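August 8, 2024

Washed the white curtain and rehung it behind the gray table. Hem still uneven.
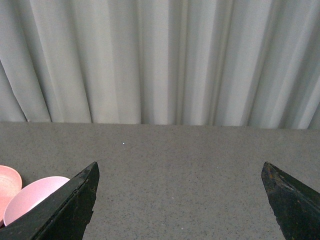 Pressing would fix some of that. Left it for December.

Table next: wiped at 5, 11 minutes including the back edge. Vinegar is out -- Gallov says it dulls stone.

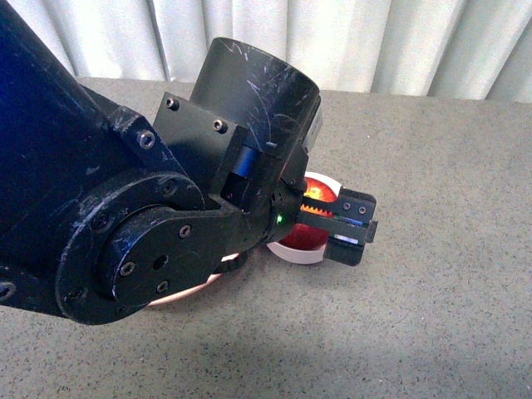 Crumbs remain the main problem. The speckled gray hides them, so I check by hand. Then fruit: red apple in the small white bowl, large plate to its left.

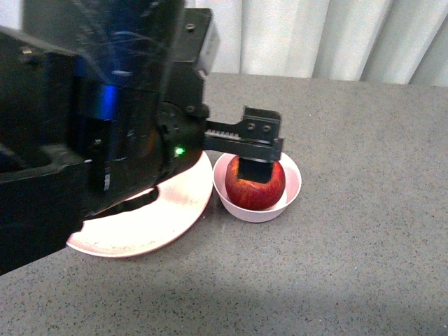
Kazue Tsuji thinks apples keep longer in the fridge. Conceded. Moving the spares tonight.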